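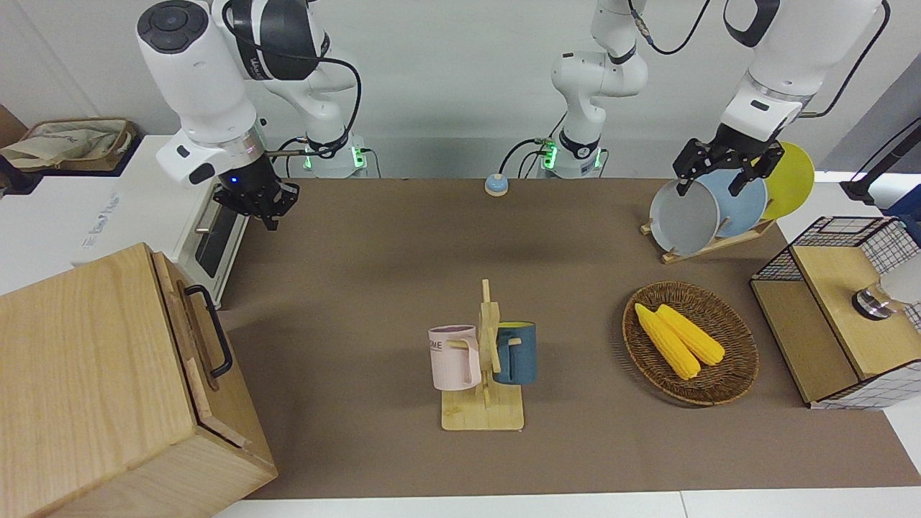

4. Setting up for a guest speaker who needs an interpreter

Use this section when the person preaching or giving a testimony doesn't speak the language of the congregation. It covers the portable interpretation set (Bendel transmitter, 8 receivers, 2 lapel microphones). For the main sound desk, see section 3.

Before the service

1. Call the speaker during the week and ask for the Bible passages and the main points. A full script is fine but isn't required.

2. Send the passages to the interpreter in both languages. Name the translation you want read aloud, so that the wording matches the Bibles in the seats.

3. Agree on the style. In consecutive interpretation, the speaker stops after each sentence or two. In simultaneous interpretation, the interpreter talks quietly into the transmitter and only people with receivers hear it.

Note: Consecutive interpretation nearly doubles the length of a sermon. Tell the speaker this when you give them their time.

4. Charge the receivers overnight. The light on the charging case turns from red to green when they are full.

Setting up the microphones

5. Clip one microphone to the speaker and one to the interpreter, a hand's width below the chin. Check for necklaces, lanyards and long beards.

6. Set the transmitter to channel 7. Channel 2 is used by the children's room and must stay free.

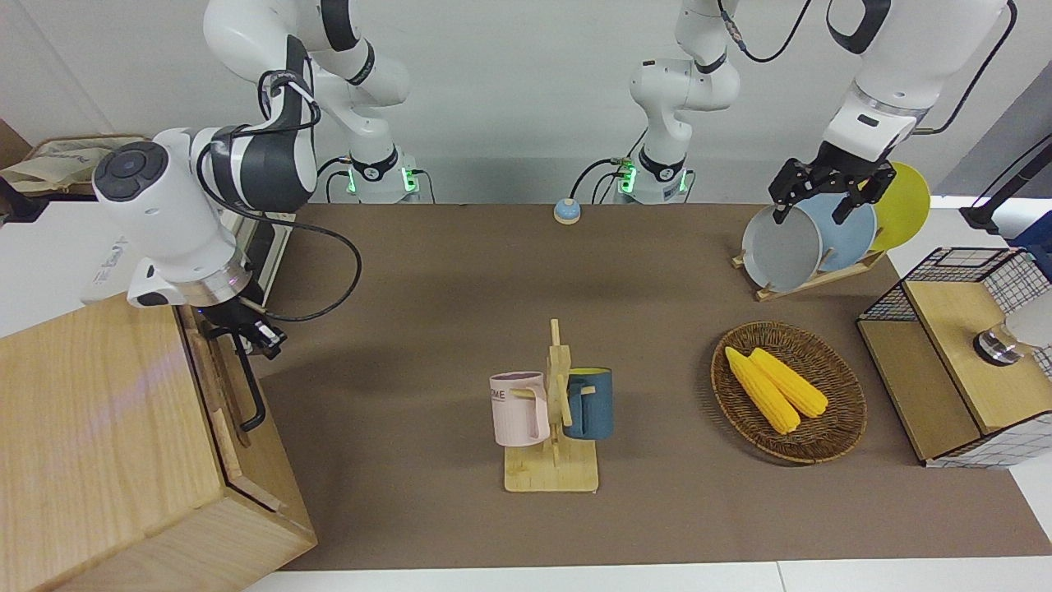 7. Turn on one receiver and walk to the back row while the interpreter reads a psalm at normal speaking volume. If you hear crackling, move the transmitter away from the keyboard amplifier and try again.

8. Stand the interpreter one step back and to the speaker's left. They need to see each other's faces – a music stand between them is usually in the way.

Caution: Do not turn on both lapel microphones while either person is standing in front of a floor speaker. The feedback is loud enough to hurt.

During the service

9. Hand out receivers at the door and write each name on the sign-out sheet.

10. Introduce the interpreter by name along with the guest.

11. Mute both microphones before the closing song. Leave the transmitter on if the announcements will be interpreted.

Afterward

12. Collect the receivers, wipe the earpieces and return everything to the case in Room 137.

Report missing or damaged receivers to Osvaldo Godoy.

Section last revised August 25, 2020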